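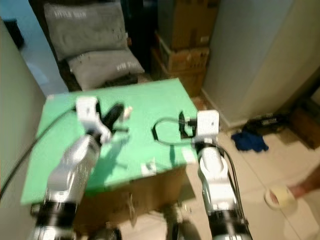

Two arms, one green board, a loop of black cable. My afternoons at the moment.

Right, a few people asked what I do all day now that I've moved to the Vaher project, so have a thread. Get a brew, it's a longish one 1/

Short version: we want a pair of arms to learn how to handle cable. Picking it up, passing it from one side to the other, laying it down where you asked for it. For that they need examples, loads of them, and somebody has to make the examples. Hello, it's me 2/

The target for this round is 2,000 good ones. A good one means I drive both arms through the whole job from start to finish without dropping anything, stopping to think or bumping the board. On a decent day I get 200 in the bag. On a bad day we don't talk about it 3/

Cable is horrible, by the way. A block stays where you put it! Cable has opinions. You nudge one end and the other end wanders off, and if it's been coiled up overnight it wants to go back to being a coil for the rest of its life 4/

So before each go I chuck the loop down a bit differently. Wide, squashed, twisted, near the edge, half over itself. If I always started from the same nice oval the thing would learn that one oval and fall to bits at the first kink (we did exactly this in December, never again) 5/

Same with the little beige bit and the white clip. They get shuffled about between runs so it can't just memorise the board. I've got a list on my phone of where I've put stuff, and I'm on my second list, as the first one was mostly "left-ish" and no use to anyone 6/

People always ask if we have a posh bench. The board sits on a cardboard box. It's a very good box. It's the right height and I will be upset if anybody recycles it 7/

Also yes, the chair behind it has pillows on it, and one of them says LITTLE BEAR. I'm very fond of that pillow. It's now in a great many training examples, so if the finished model only works in front of a small bear-themed cushion, you know who to blame 8/

(Which is a real worry, not only a joke. Raed Saab, who does the training side, keeps telling me to change the background more. He's right. Next week the whole lot moves over to the Gundcombe office for a few days, different walls, different light, and a floor that isn't these tiles) 9/

Masking tape is the real hero of this job. Tape for marking the corners, tape for stopping the box sliding, tape for labels. We get through it at a shocking rate and I've started hiding a spare roll in my coat 10/

Hardest thing to get used to: going slowly. My hands want to whip through it and then the pictures come out all smeary and the arms learn to be impatient. When I play a run back and it looks boring, I keep it. Exciting ones mostly go in the bin 11/

Do keep some of the wobbly ones though! If I miss the cable, back off and get it on the second try, that's gold. It needs to see somebody recover from a mess. We tag those separately and Raed mixes a few in 12/

Somebody at Drindness asked why we don't do it all in simulation. We did try. Pretend cable is lovely and behaves itself, then you show the model the real stuff and it grabs thin air. Might mix the two later on, there's a plan somewhere with my name on it 13/

Right, kettle's boiled and the loop's back on the board. If you do this sort of thing with string or hoses or anything else floppy, please tell me how you reset between runs, I'm all ears 14/14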